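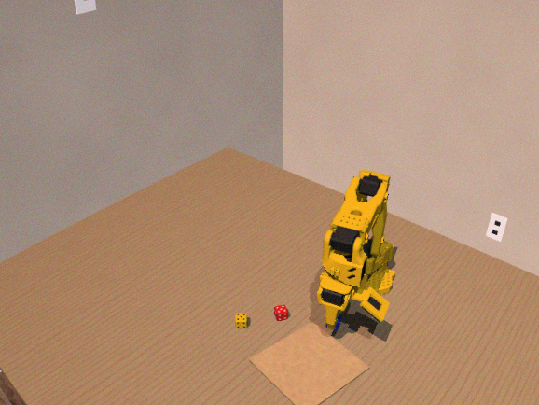
Search this site Go

In praise of the small arm

19 April 2019
By Esben Kárason

I have spent a good part of the past year arguing with people about cheap robot arms, and I've decided to stop arguing and write down why I love them.

The usual complaint is that hobby servos are sloppy. They are! Ask one to go to the same spot all morning and it will wander, and it will wander more when the arm is stretched out. A colleague at Pralten put it to me that anything you learn on such a machine has to be thrown away when you move to a proper one. I think he has it backwards. A stiff, costly arm forgives lazy thinking, and you can write a poor controller for it and never find out. A small arm on small servos shows you every bad guess you made, usually by knocking over the thing you wanted to pick up.

Take grippers, which is where most of my evenings have gone. I tried two on the same arm through August, the Vunis and the Orellana, with the same controller and the same simulated room. The Vunis has one jaw that moves and one that stays put. On paper it ought to be worse, as the object always gets shoved sideways before it's held. The Orellana closes evenly from both sides and looks far cleverer. But the Orellana needs the wrist lined up nicely before it starts, and my wrist is never lined up nicely. With the Vunis I learned to park the fixed jaw beside the object and let the other one do the pushing, and after that I hardly thought about it.

Dice are wonderful for this, by the way. They're small, they have flat sides, and a die sitting at a slant will tell you more about your approach angle than any chart.

I ran 2436 grasps in simulation before touching real parts, and I'd defend every one of them. Vsevolod Mykhailiuk, who wrote the Stostby controller I use, thinks I should have stopped far sooner and gone to the bench. He may be right about contact – simulated friction is a polite sort of friction. Still, I could change a finger's length by 3 mm and be testing again before the kettle boiled, and that kind of quick, careless trying is where my best ideas have come from.

So if you've been put off by the wobble, have a go anyway. I'm starting on longer fingers next, with a softer tip on the fixed side.

Contact | © 2019 Esben Kárason | Back to top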